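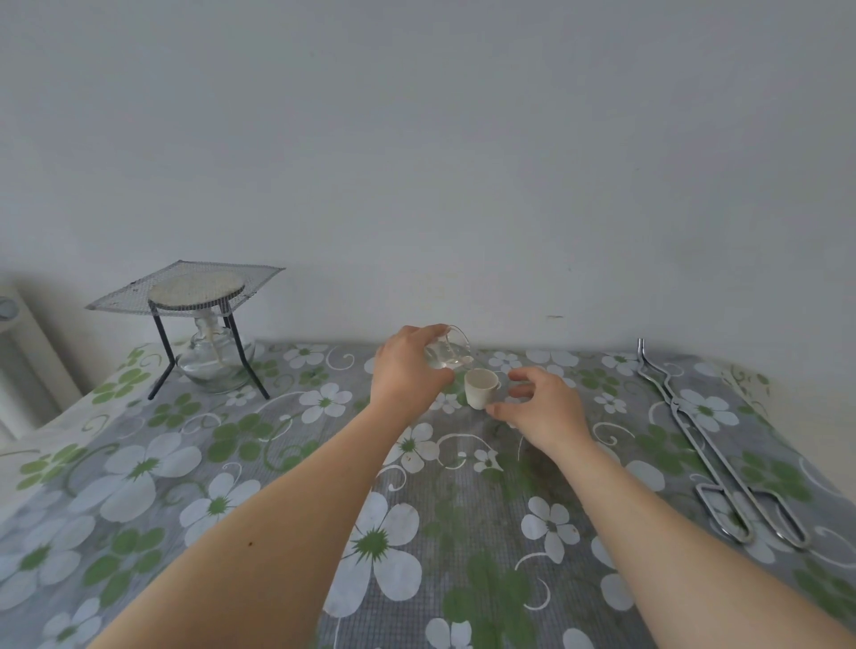

Wirkard Tabletop Chemistry Set

Contents and notes for the small heating kit, as used in the Greltov activity sheets. Last checked Mar 20, 2018.

What the set covers

Pouring a small amount of liquid from a beaker into a crucible, setting the crucible over a lamp, and lifting it off with tongs. Sheets are written for one person at an ordinary table.

Parts

Crucible, white ceramic, flared rim
Beaker, clear glass, small
Tripod, black metal, three legs
Wire gauze, square, ceramic center
Alcohol lamp, clear glass, with wick
Crucible tongs, metal, long handles

The crucible lid is sold separately under part number 936. Lamp fuel is not included.

Layout

Tripod to the left, crucible in front of you, tongs to the right with the loops toward you. Left-handed users can swap sides. Take any tablecloth off and put down a heat mat before lighting the lamp. Pouring practice can be done on the cloth with the lamp unlit.

Pouring

Hold the beaker low over the crucible and tilt it slowly. Keep the other hand near the crucible in case it tips. Stop well short of the rim.

Known issues

Sets from the Dadisbridge store packed before May have a gauze that may arrive slightly bent. Press it flat by hand.
Sheet 20 lists the tongs twice. Only one pair is supplied.

License

Text may be copied for classroom use. Credit Pakzad.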